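The Riswood robotics club wants $2,675 from the school's activity fund for next year, and I expect it will get the money. I'd vote for it myself if parents had a vote. But I have been to two of their open evenings now, and I don't think we're being told what we are paying for.

The flyer said "students teaching robots to think." What I saw was a 13-year-old moving shuttlecocks with a pair of hand-held grippers, over and over, while a classmate kept a log. The club calls each try a demonstration. They had 107 of them by the end of the fall term, and the plan is to use them to train an arm the school doesn't own yet.
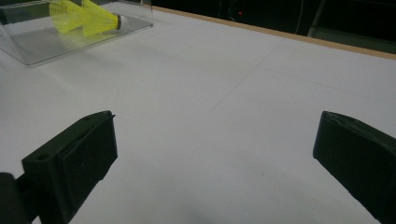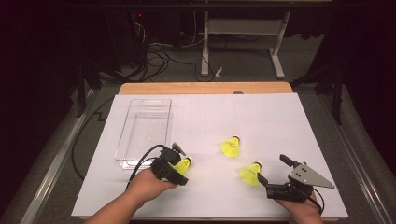

I have nothing against the work. It's fussy, repetitive, and probably closer to what people in the field do all day than anything in the Prindari kit the club used before, where you snapped the parts together and the thing followed a line. Kids who stick with it learn patience. A few of them learn some statistics, if they're the ones who get to sit at the laptop.

My trouble is with who gets to sit there. The training code came ready-made from Sondero, and when I asked a group of students what it did with their demonstrations, I got a shrug and then a very good imitation of the Sondero brochure. One girl told me it "finds the pattern." Which pattern? She didn't know, and she was annoyed at me for asking. I think she was annoyed because she wanted to know too.

Then there is the Bangera Cup in June. Teams are scored on how many objects the arm puts away in a set time, and nothing in the rules asks a student to explain a failure. So the club collects more demonstrations and hopes. Maybe more is the answer. Maybe half of the ones they have are bad — a slow student, a crooked grip — and should be thrown out. Somebody ought to be checking, and that somebody should be 13.

Fund the club. Ask for a written page from every member, in plain words, on one thing that went wrong and why they think it did. And change the flyer.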